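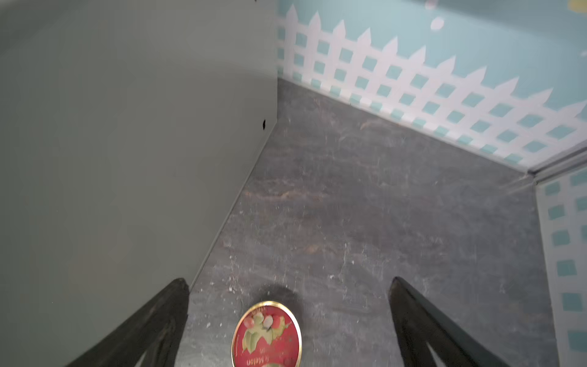 FENPORT, Wed 23 April. The Plirkunar student robotics club is delighted to invite families, neighbors and anyone with a soft spot for robots to its spring open evening, where the members will be showing the two-armed grocery project that has kept them happily busy since December.

The idea is an everyday one: pick up the kinds of cans and tins most of us have in a kitchen cupboard, and set them down again where they belong. It sounds easy until you try to teach it to a pair of arms! The club works with the left and right arms together, and the students have logged 3,767 practice runs so far, with plenty of notes (and a fair amount of good-natured arguing) along the way.

The work takes place in a workspace with cheerful painted walls, all mushrooms and picket fence, which younger visitors tend to love as much as the robots.

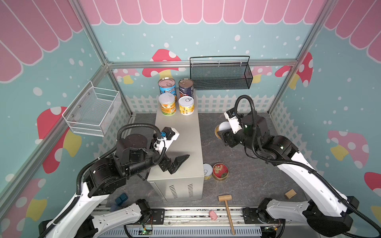 The club's two arms at work among the cans, with the mallet and the toy pig on the floor nearby.

Support for the project comes from Poltex, a local parts supplier, and from the Byun Learning Fund, and the club would like to thank both very warmly for their patience and their kindness.

Admission to the open evening is free, but there is room for 72 guests, so please reserve a place at the Plirkunar front desk. Students from any Fenport school who would like to join the club next term can pick up a form at the same desk.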